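Two trays, one policy, and where my 200 demos went

Tuesday, June 12, 2018

The second round of bimanual results is in, so I'm writing it up while I still remember which settings went with which run.

The question was simple. If you train one policy to drive both arms, do you get anything over training two separate policies, one per arm, when each arm mostly works on its own side of the table? Our task is sorting parts from two trays, a red one and a cyan one. Each arm has its own tray. For most of an episode the arms have no reason to know about each other. They only need to agree near the end, when a part goes from one gripper to the other over the middle of the table.

I had assumed the joint policy would win on the handoff and tie on everything else. It did win on the handoff. It lost on the picking, and by more than I expected.

Both setups got the same 200 demonstrations, all recorded in simulation through the Illau interface. Pádraig Ní Bhriain did most of the driving and I did the rest. I can tell which are mine because they are slower and the left arm waits around a lot. Each trained policy was then run for 2,000 evaluation episodes with tray positions and angles drawn fresh every time. The parts were dropped in at random too.

The trouble with the joint policy is easy to see once you plot it. In the demonstrations, people tend to move the arms one after the other. You reach with the right, hold it over the tray, then look over and reach with the left. A network that sees both arms at once learns that pattern as if it were part of the task. If the right arm is late, the left one hangs back. If the right arm misses its grasp, the left arm may never start. I went through the failures by hand and found 253 episodes where one arm had a clear path to its tray and just didn't go. The separate policies never did this. They can't, as neither one knows the other arm exists.

On the handoff it was the reverse. The separate policies got to the middle at different times and one would let go too early. No surprise there.

So the method we ended up with is a mix. Each arm has its own policy that sees only its own joints, its own gripper and its own tray. A small extra network looks at both arms and outputs one number between zero and one. When the number is low, each arm runs alone. When it is high, control passes over to the joint policy. We call it the gate, and it is a very small network. I tried a larger one first and it overfit to the order the demos were recorded in, the same thing we were trying to get away from.

The gate is trained on labels, and I made the labels myself by marking where the handoff starts in each demo. I don't love this. It took two afternoons and I changed my mind partway through about whether the start is when the arm leaves the tray or when it turns toward the middle. I went with the turn. Stępień, our other simulator setup, could give us contact labels for free, but contact comes too late to be useful for this.

With the gate in place, picking is back to where the separate policies had it, and the handoff is within noise of the joint policy. I trained it with 11 random seeds and the ordering held in every one. The spread between seeds is wider than I'd like on the handoff, so I wouldn't lean on small differences there.

A few things I haven't sorted out. Thin curved parts are still bad for every method. The gripper closes on the tray rim instead of the part, or it catches the part near one end and the part swings. I think this is a problem with how we model contact and has little to do with the policy. The gate also flickers sometimes when both arms are low over their trays. A bit of smoothing hides it, but I'd like to know the cause before I cover it up.

None of this has been on hardware. The real pair at Flultbridge is booked until December, and I want the contact model fixed before then. Next on my list is rerunning the joint policy on demos where both arms are made to start at the same moment. If the waiting behavior goes away, a lot of this was a data problem, and the gate may be more than we need. Pádraig has offered to record the new set.

Recent posts

Adance 2 to Adance 3: what broke
Labeling handoffs by hand
Why my contact forces were wrong for a month
Random tray angles and how many is enough
Notes from the Flultbridge visit
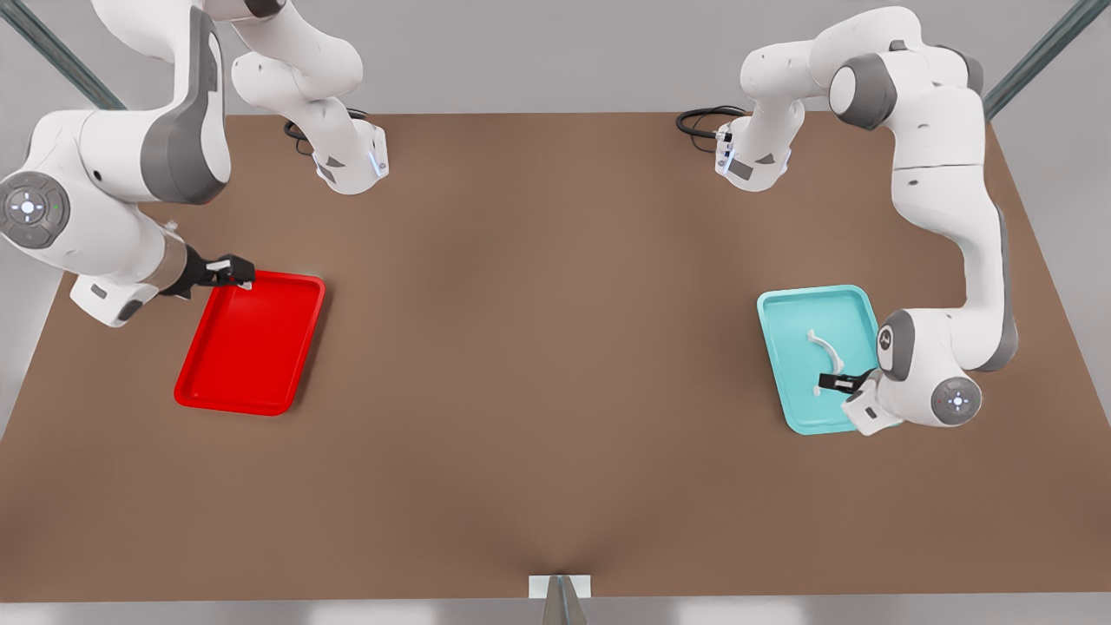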